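Home News Drills Parents Contact Search

FOR IMMEDIATE RELEASE

Dallutari schools to hold first full-size family pickup drill this October, and I'm inviting you to be part of it

DALLUTARI, May 14, 2023 — Hello from the safety desk! I run Naidu School Safety, the small firm that helps the Dallutari school district with its emergency plans, and I have news I've been waiting all spring to share. This October the district will practice getting every student at Menivetti Middle School back to a parent or guardian after a pretend emergency, from the first phone message to the last kid in the last car.
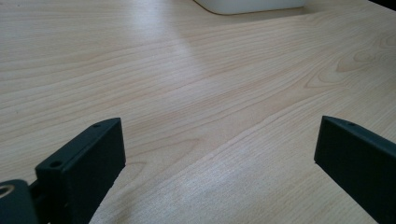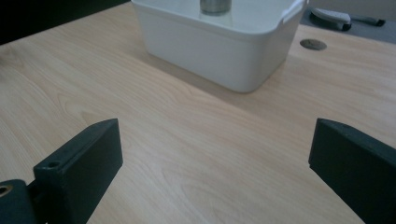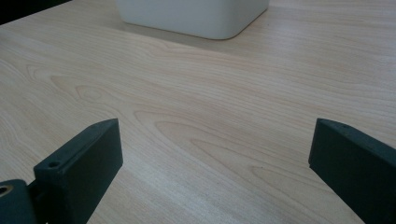
If you have kids in school you already know about lockdown drills. They practice the locked doors and the lights off and the sitting quietly, and most of them could do it in their sleep by sixth grade. The part that gets very little practice anywhere I've worked is what comes next. The building has been cleared, the students are on buses headed to another location, and every parent in town is in a car trying to guess which location that is. I've talked with a lot of families who went through a real evacuation (for a gas leak, for a threat called in to the office, for worse than that), and the waiting and the confusion are what they bring up first, years later.

So that's what we're working on.

What's going to happen

The drill will use the whole of the Menivetti seventh grade, which is 260 students, along with their teachers and office staff. They'll leave the building on foot, load onto district buses, and ride to the Sirach Community Center on the east side of town. The gym there will be the student area. Parents will check in on the other side of the building, at the entrance facing the ball fields, and a runner will go and get each student and bring them over.

We're giving ourselves two hours from the first message to the last pickup. I think we'll need every minute of it! The small practice we ran this winter, with one homeroom and a handful of very patient parents, taught me not to brag about timing. We had one line for check-in and another for questions, and of course everybody had a question, so everybody stood in both lines. In October a greeter will walk the line with a clipboard and answer the simple stuff before people reach the table.

The other thing we fixed is the card. Each parent fills out a short card with the student's name, grade, and their own name and phone number, then shows a photo ID. The old card had a lot more on it, including a box for the bus number that no parent could possibly have known. The new one fits on half a sheet and comes in English and Spanish, and the top part tears off and goes with the runner. The bottom stays at the table. If we get a power outage or the network goes down, the cards still work, and I'm a little bit in love with them for that.

What it is and what it isn't

I want to be very plain with parents here. There will be no actors, no fake injuries, no sounds of gunfire, and no surprise. I don't do those drills and neither does this district. Students will be told the date ahead of time, in class, by a teacher they know, and they'll be told again that morning. The messages that go out to phones will start with the words THIS IS A DRILL and end with them too. Any family that would like their child to sit this one out can say so with a note or a phone call to the office, and the student will spend the time in the library with a staff member. You don't need to explain why.

Some of our kids have lived through frightening things, in this town or before they moved to it. The school's counselors have gone over every step of the plan with me and changed quite a few of them. They asked for a quiet room at Sirach, away from the gym, and we have one. They asked that no student be left waiting alone at the end, so a group of students whose parents have agreed to come last will stay together with their teachers until the gym is empty. They also asked for snacks — which I should have thought of myself, having met a seventh grader.

Police officers and firefighters will be there, in uniform, mostly handling traffic on Sirach Road and keeping the bus lane open. You may see more patrol cars than usual on that stretch. Please don't be alarmed, and please don't use that road as a shortcut that morning if you can help it.

Who pays for it

A fair question, and I got it at both parent meetings. The state safety grant the district received last year covers the buses, the radios, and the printing. My own time on the drill is part of the contract the school board already approved, so there's no new charge for that. The community center is lending us the building for the day.

The radios are new and I'll spare you the long version, but the short version is that the school, the buses, and the community center will finally be on the same channel. During the winter practice we had two kinds of radio that couldn't talk to each other and a teacher jogging back and forth with messages. She was a great sport. She also told me she'd like to never do that again.

What I need from families right now

Please check your phone number with the school office. I know, it's the least exciting request in the history of press releases. But the district sends emergency messages to more than 2,000 households, and when we ran a plain test message in the spring, too many came back as disconnected numbers or old landlines. If you changed carriers, moved, or gave the school your work phone and then left that job, the message can't find you. One call to the office takes care of it, or you can fix it yourself on the parent page under Contacts.

While you're there, look at who's allowed to pick up your child. Grandparents, neighbors, the older cousin with the car... if the name isn't on the list, we can't release a student to that person, drill or no drill. I've had to turn away a very nice grandfather and I didn't enjoy it. Make sure the spelling matches the ID, too. Nicknames cause more trouble than you'd think.

And talk with your kids about it, in whatever way is normal in your house. It doesn't have to be a big sit-down. In mine it came up over dishes. "If school ever had to send everybody somewhere else, I'd come and get you, and it might take me a while, and you'd stay with your teacher till I did." My daughter said okay and asked what was for dessert.

Helpers wanted

We have room for 17 adult helpers on the day, as greeters, runners, and parking guides. You'll need to pass the district's regular background check, which takes a few weeks, so please sign up before school lets out for the summer. There's one evening of training at the community center in September. Runners should wear comfortable shoes, and I mean that, the hallway at Sirach is a lot longer than it looks on the floor plan!

For reporters

You're welcome to come. There will be a marked area near the parking lot with a clear view of the parent check-in, and I'll be around for questions before the drill starts and after the last student has gone home. We ask that you don't photograph or interview students, and the gym and the quiet room are closed to cameras. A written report on how long each step took and what went wrong will go to the school board at its next regular meeting after the drill, and copies will be available to anyone who asks, including the parts that make me look bad.

The exact date will go out to families in August with the back-to-school packet, and to newsrooms the same day. If it has to move for weather, we'll send a phone message the evening before and again early in the morning.

Questions can go to Naidu School Safety through the Contact page or to the front office at Menivetti Middle School during school hours. If you leave a message for me, please say your number slowly and say it twice.

###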